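Hanging storage, part two: fabric pouches on an open rack

Saturday, October 30, 2021

In September I wrote about giving up on plastic tubs for the white rack. Deolinda Morais asked in the comments what had replaced them, so I will set out the current arrangement and what I would change.

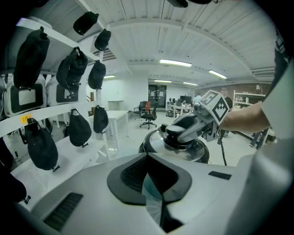
The tubs failed on access. A tub on a shelf has to be pulled out, put down somewhere, opened and put back, and in a small room the somewhere is usually the floor. A pouch hung from the rail stays where it is. I can get a hand into it while holding something in the other.

The pouches are black fabric and hang in two tiers. I use the small ones for cable ties, spare bulbs, batteries and similar. The large ones take cloths and the extension leads. Fabric sags under a point load, so anything heavy and hard belongs on a shelf. I set a limit of 2 kg per pouch, checked with a luggage scale, and so far no seam has given way.

Two problems remain. The first is that black pouches all look the same. I have started on labels, yellow with dark pen, fixed to the front of the shelf rail. Putting them on the pouches themselves was a mistake, as the adhesive let go of the fabric within five days. Charalambos Karamanlidis suggests sewn tape, and he is probably right, but I don't own a sewing machine and my hand stitching is poor.

The second is what sits behind. The white cases with the black trim are on the rack at the level of the upper tier, and the pouches hang in front of them. Getting a case out means unhooking at least one pouch. I considered moving the cases down, but the lower shelf is where I want the weight. For now they stay, being needed only now and then.

Pots are a separate matter. The black one with the steel lid has no fixed place yet. It is round, it wastes the corners of any shelf, and the knob adds height that rules out stacking unless the lid is turned over. I have ordered a lid holder from Sestovon and will fit it to the side of the rack if the screw spacing matches. The listing gives the spacing as 75 mm, and my rails may not agree.

Next job is the hooks. The present ones slide along the rail whenever a neighbouring pouch is moved – a short length of rubber tube over each should stop that. I have cut seven pieces and fitted two.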